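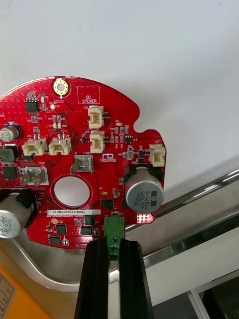 I finally sorted the junk drawer, and then the second junk drawer, and then (because apparently I was on a roll) the three shoeboxes in the hall closet that had been junk drawers in a former life. It took most of August. I want to write down how it went while I still remember, mostly so that next time I don't start with the batteries.

Don't start with the batteries! You'll end up with a pile of loose AAs on the floor and no idea which are good, and you'll spend a whole evening trying them one at a time in the TV remote. I did that on day one and got nothing else done. I should have bagged the lot and moved on.

What got me started was a picture hook. I needed one, I knew I owned a whole packet, and I went through every drawer in the apartment before giving up and walking to Desell to buy another packet. Then of course I found the old ones two days later, under the takeout menus, next to a packet I'd bought before that. So I now have enough picture hooks to open a gallery, and I own four pictures.

My first plan was to be very strict about it. Keep, toss, give away, no maybes. That lasted until I hit the keys. I have a ring of keys that open nothing I can think of, and I cannot throw them out. I tried. I held them over the trash can and thought about a door somewhere, and back in the drawer they went. So there is a maybe pile, and I'm fine with that now, it just has to fit in one cookie tin.

The yarn was its own problem. I used to knit on the bus, back when I had the long commute, and I bought most of it from Lã, which was a tiny shop with a bell on the door and a terrible heater. Everything I bought there came home in a paper bag and went straight into a shoebox, so one of the three boxes was just wool with a few rubber bands and a tape measure thrown in. I kept all the wool. I'm not even sorry. I did finally wind the loose ends into balls, and that was the nicest evening of the whole project - radio on, window open, tea going cold beside me.

Then there was the question of where it all goes once it's sorted, and this is where I usually fall apart. I've bought drawer organizers before. I had a fancy expanding one from Pluvix that never expanded to the width of any drawer I've ever owned, and a set of felt ones that soaked up a leaky pen and had to go.
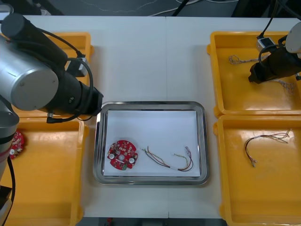 Sorting is so much easier when the containers have no lids and no little compartments. I'm convinced of this. Lids mean you stop looking, and compartments mean you spend your life deciding whether a thumbtack is a pin. What works for me is a few plain open trays set out on a bare table, like those yellow ones with the steel one in between, and plenty of white tabletop left over so you can see what you've dropped. I used baking sheets and the bottom half of a cat litter box (new, never met a cat). You tip everything out, you push it around, and after an hour it starts to fall into groups without much thinking.

My groups ended up being things that fasten, things that write, things that measure and things with a plug. That last one was the surprise. I had chargers for phones I gave away years ago, and a power adapter for a Zondumar radio that died when I still lived at my old place. Those went to the recycling point in a tote bag, and I felt about ten pounds lighter walking home.

I did weigh the coins, since I don't have the patience to roll them. All the loose change together came to 762 grams, and a good part of that was foreign, so I'm not exactly retiring. It's in a jar on the windowsill now where I can feel rich looking at it.

The drawers have been tidy for a couple of weeks. The top one still sticks, which I'd always blamed on it being too full, so I guess I need to rub some candle wax on the runners or whatever people do. If you know, leave a comment. Also if anybody nearby needs picture hooks, I can do you a very good deal.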